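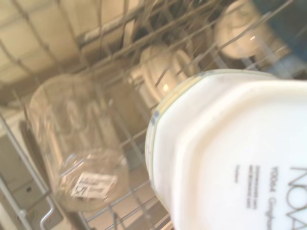

Rack work: a 700ml food container, a glass tumbler and an upside-down mug among the tines, from the wrist camera.

Konus Kitchen Arm
Dish loading and unloading for homes, break rooms and small cafés

Price: $3480 (arm, wrist camera, counter clamp, one pair of soft fingers)
Monthly rental: $209
Page updated 18 July 2022

People write to us nearly every day with the same question, and it's a fair one: can a machine do the dishes yet? We love getting it, because doing the dishes is the whole reason we started building the Konus, and because the answer gets a little better every few months. So let us tell you where things stand, and please bear with us if we go on a bit (we do like talking about dishwashers).

The short answer is that the Konus will unload a good part of an ordinary dishwasher on its own, will load a somewhat smaller part, and will leave the rest for you. If that sounds like a helpful kid who wanders off before the silverware is finished, well, that's a pretty good picture of it. Plenty of our customers tell us they're delighted anyway. Coming into the kitchen in the morning to find the mugs already on the counter is a lovely thing, even when the forks are still in the basket.

What it does well

Mugs and cups, upside down on the rack, are the easiest job we have. They're solid, they don't show the background through their sides, and the soft fingers get a nice grip on the walls. In our test kitchen in Bavthorpe we ran 1243 mug pickups on the current fingers before we were willing to put the word "mugs" on this page, and we're happy with it there.

Dinner plates standing in a row are nearly as good, as long as there's a bit of room between them. If you're the sort who packs plates in tight, the arm will take the outside ones first and work its way in, and it'll take its sweet time about it.

Plastic containers are better than they were. A light, boxy container likes to shift when you touch it, and the flat base of one can fill the camera's whole view when the arm gets close, so for a long while the Konus would lose track of everything behind it. The new software backs up, has another look, and then goes in from the side. You'll see it pause while it does this. Give it a moment!

What it does sometimes

Clear glass is still hard. A tumbler lying on its side shows the wires right through it, and the camera has trouble telling where the glass stops and the rack starts. Upright glasses on the upper rack go a good deal better than ones that have tipped over. We've set the grip for glass very gentle, which means the arm will give up and skip a glass before it will squeeze one. It puts a note in the app so you know to fetch it yourself.

What it doesn't do

Silverware in a basket, sharp knives, lids thinner than your finger, anything wider than a dinner plate, and hand-wash pans. It doesn't scrape food. It doesn't open the dishwasher door either, although you can add the Urnach door puller, which clips onto most front-opening machines and pulls the racks out too.

Fitting it in your kitchen

The arm clamps to the counter beside the dishwasher and weighs 2080 grams without the clamp. You'll want an overhang to clamp to and a regular outlet within reach of the cord. Leave the kitchen light on while it works. Rented kitchens are fine, since there's nothing to drill.

Setup takes an evening. You show the arm where the racks sit, you show it a clear patch of counter for the clean things, and then you run one load together so you can see how it moves. Keep kids and pets out of reach of it during a run, and use the red stop button whenever you like. It picks up where it left off.

Add-ons

Urnach door puller: for front-opening dishwashers
Đồng finger set: narrower fingers for espresso cups and small bowls
Spare soft fingers: one pair, dishwasher safe on the top rack

Should you buy one now?

If your household runs a load every day and most of it is mugs, plates and containers, we think you'll be glad to have it. If it's mostly wine glasses and skillets, we'd gently suggest renting for a month first, or waiting until next July, when we hope to have the new glass grip ready. Rental payments from the first two months come off the price if you decide to keep your arm.

Ships from Bavthorpe. Returns accepted within 30 days in the original carton.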